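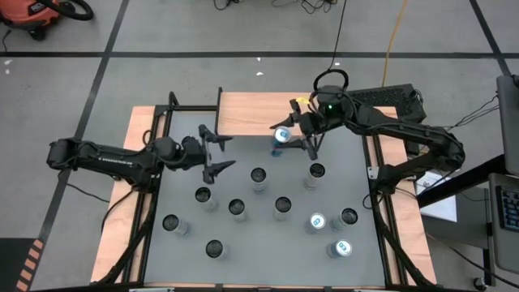
Home | Talks | Notes | Archive | Contact

Speaker notes: What the Bickerstaff Bridge Blockade Got Wrong, and the Bit It Got Right

7 min read

Wait for the coffee line to sit down. They will not all sit down. Start anyway.

Opening. Ask who in the room has been to a protest. Then ask who has been to a protest with a parking plan. In Bickerstaff we had a parking plan. It was drawn on the back of a feed store receipt and it lasted until 6 a.m.

Quick background for people who don't live near us. The county wanted to close the old bridge to heavy trucks and send them by way of Ukstead. The detour is 30 miles. If you haul gravel, that's your profit for the run, plus lunch. The county held one hearing, in February, at two in the afternoon, when anybody who drives for a living was driving.

So people parked on the approach road. By daylight there were 149 trucks, two school buses and a camper whose owner thought it was a swap meet. He stayed for the whole thing and I'm told he sold a generator.

SLIDE 2 – map. Leave it up. People like a map.

I was there for the local paper the first morning, and then I was there because my car was behind a cement mixer. I want to be fair about both halves of that.

What it was like. Quiet, mostly. The speeches get remembered, but there were maybe three of them and one was about a lost dog. (Pause. The dog was found. Somebody always asks.) The rest was people standing around with their hands in their pockets, discussing diesel.

What went wrong. Take these slowly.

The demands. On day one there was one demand: reopen the hearing. By day two the list ran to a page and a half and included the water rates, the high school mascot and the United Nations. A county supervisor read it out loud at a meeting and did not need to add anything.

The neighbors. There are 212 households on the Bickerstaff side, and every one of them heard the horns. Plenty agreed with the drivers at supper and had changed their minds by midnight. If you want someone's signature, don't wake their baby.

The pharmacy. The delivery van from Bremano couldn't get through on the second day. A lane was opened for it within the hour, to be fair, but the photo of the stuck van had already gone everywhere. The photo of the open lane did not go anywhere. An open lane is a picture of a road.

SLIDE 3 – the van. Don't make the joke about the driver's hat.

What went right. A petition went around on a clipboard, window to window, and came back with 1,685 names. Each one had an address the county could check, and the county did check, I think hoping for better news. That got the second hearing, at seven in the evening. The horns got a noise ordinance.

If I'm running long, skip the next part and go to Flirnisard.

Aside on press. I wrote four stories. The one that got read was about the camper. I have made my peace with this, more or less.

Flirnisard. They had nearly the same fight with the same kind of bridge. They sent people to every meeting for a whole winter, sat in the back row and brought knitting. They got a weight limit they could live with. It was very dull and I covered none of it, and I'd like to say so out loud to a room of people who organize things, and to the two of you who work for newspapers.

Where it stands now. Trucks under the limit may cross, one at a time. The study is due. It was due last time I gave this talk, too.

Questions. If asked whether I'd have parked there myself: I did, see above, cement mixer.

Shares: 30 | 4 comments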